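Kaluvia Tall Cabinet, dark grey

A freestanding cabinet for bedrooms, studies and small rooms where floor space is short. Width is 42 cm, height is 100 cm and the carton ships flat. Sold by Lernero under the Gultmont range — item 335.
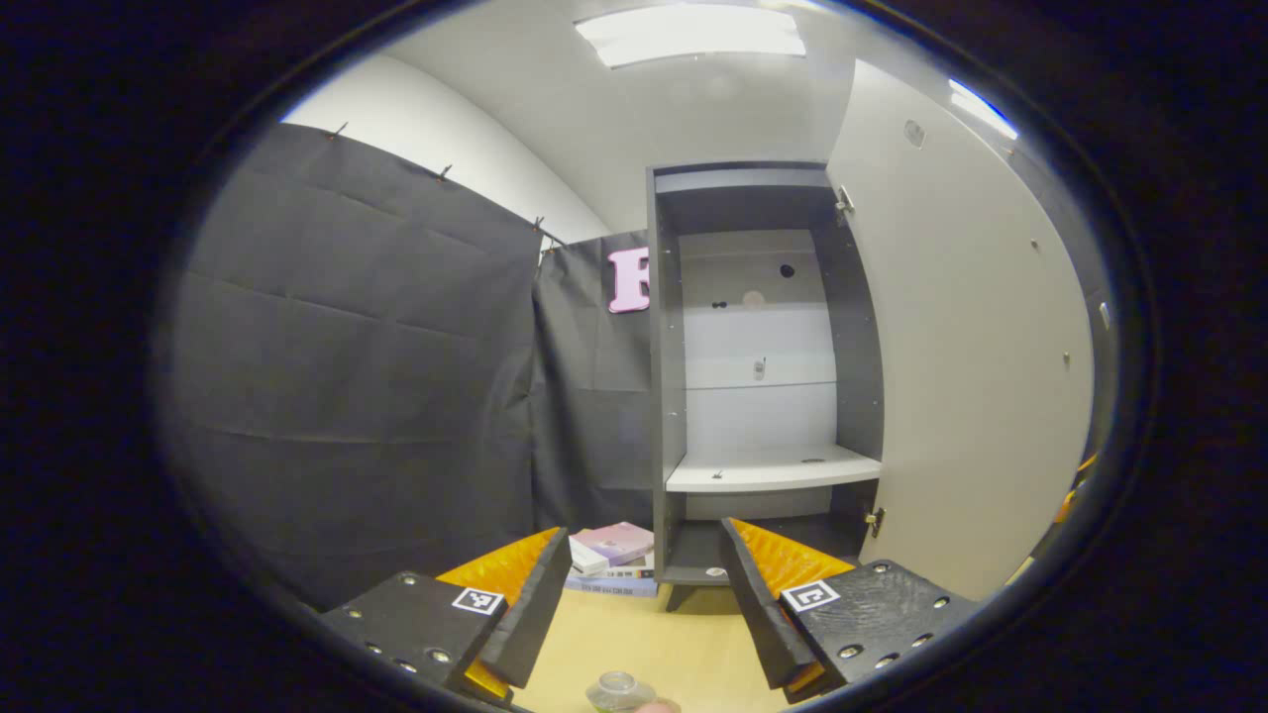 Assembly takes one person and a Phillips screwdriver. Fit the legs first, then stand the unit up and check it for level before loading the wide shelf. The inside back panel is white, with the side panels edged in light grey, and there is a narrow compartment at the top for smaller things. Books can go on the shelf once the fixings have been tightened.

Wipe clean with a damp cloth. Do not use bleach or scouring pads on the coloured surfaces.

Spare hinges and shelf fittings are available separately. Delivery to metro postcodes is $51 — regional rates are shown at checkout.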